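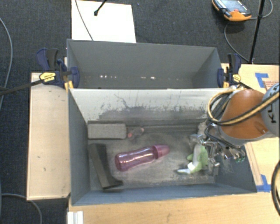

Wutava Open Bin, grey

A bin with no lid, no wheels and no app. You put things in it and later you take them out. We have sold it for long enough to know that most people who look at this page already own one and want to find out whether the new ones are the same as the old ones. They are.

The Open Bin is a plain grey container with an open top, made for sorting, picking, returns, lost property and the sort of mixed odds and ends that don't deserve a shelf of their own. It sits on a bench or a table. Most customers buy two and stand one behind the other, with the unsorted stuff in the first and the sorted stuff in the second. By Monday lunchtime the system has usually gone the other way round, and the bins don't mind.

Colour

Grey. We are asked for other colours every October, when people are spending what is left of their budget, and the answer is still grey. There is some variation between batches, and a bin that has been at work for a while will drift towards slate in some places and brown in others, depending on what you keep in it. If you need two bins to match exactly, order them together and use them equally hard.

Marks and scuffs

The walls scuff. We say so here so that you needn't write to us about it. A bin that is filled and emptied all day will pick up scrapes low down on the walls, where things knock against them, and the floor will go dusty and scratched long before the upper part shows anything at all. The top of a wall can look nearly fresh while the bottom looks as if it has been kept in a lane. This is ordinary wear and isn't covered by the guarantee. Cracks and split corners are covered.

If the look of it bothers you, a damp cloth and washing-up liquid will shift the dust and some of the grey smears. The scratches stay. Please don't use scouring powder, which swaps one large mark for a great many small ones.

What goes in it

Small and middling things of awkward shape. Bottles with their caps on, toys, blocks, tubs, anything that rolls or has bits sticking out of it. The floor is flat and has no dividers, so a long object can lie on the diagonal if it won't go straight. Customers do ask for dividers. We made some once, and they spent most of their lives at the bottom of the bin, underneath everything else.

It is less good for liquids that aren't in a container, for food that isn't wrapped, and for very small parts. Screws and beads gather in the corners and have to be tipped out. For those, see the Erik tray, further down the page.

Depth and reach

The bin is deep enough to hold a proper jumble and shallow enough to get at what is lying on the floor of it without leaning in to the shoulder. If you are buying for a bench where people will be reaching in all day, put the bin a little lower than you think it should go. The right height for looking into a bin is a bad height for lifting things out of it, and your elbows will have noticed by teatime.

Stacking

Empty bins stack. Full bins don't, whatever the person who used the storeroom before you may have believed. Keep empty stacks to 8 high. Beyond that they begin to lean, and the bottom two grip each other so firmly that you will need a second person to get them apart.

Ordering

Open Bins are sold in twos. There is a lower price per bin at 100 and a lower one again at 200, and orders of either size go out on a pallet, so please tell us whether your door is wide enough. We have learned to ask.

Single bins can be had from Drudent, who break up our pairs and sell them one at a time. They charge a bit more for doing it — fair enough, it is their afternoon — and they keep the odd shop-soiled one at a lower price. Since a new bin becomes a shop-soiled bin within a fortnight, we think that is rather a good buy and wish we had thought of it.

Goes with

Kaijage bench mat. A non-slip mat that stops the bin creeping away from you as you rummage. Trim it with ordinary scissors.

Erik tray. A low tray for screws, beads, batteries and anything else that would vanish in a bin. Also grey.

Clip-on label holder. Fits over the rim. Takes a card, which you will write on once and then ignore.

Returns

Unused bins can come back within the usual time, in pairs, in their wrapping. We do look at the floors. A bin with a dusty floor has been used, and a note saying it was only tried out for size doesn't change that. Please also check that the bin is empty before you send it. We post back whatever we find, at your expense, and some of it has been hard to wrap.

Page last checked Friday, April 14, 2023. Prices are on the order form.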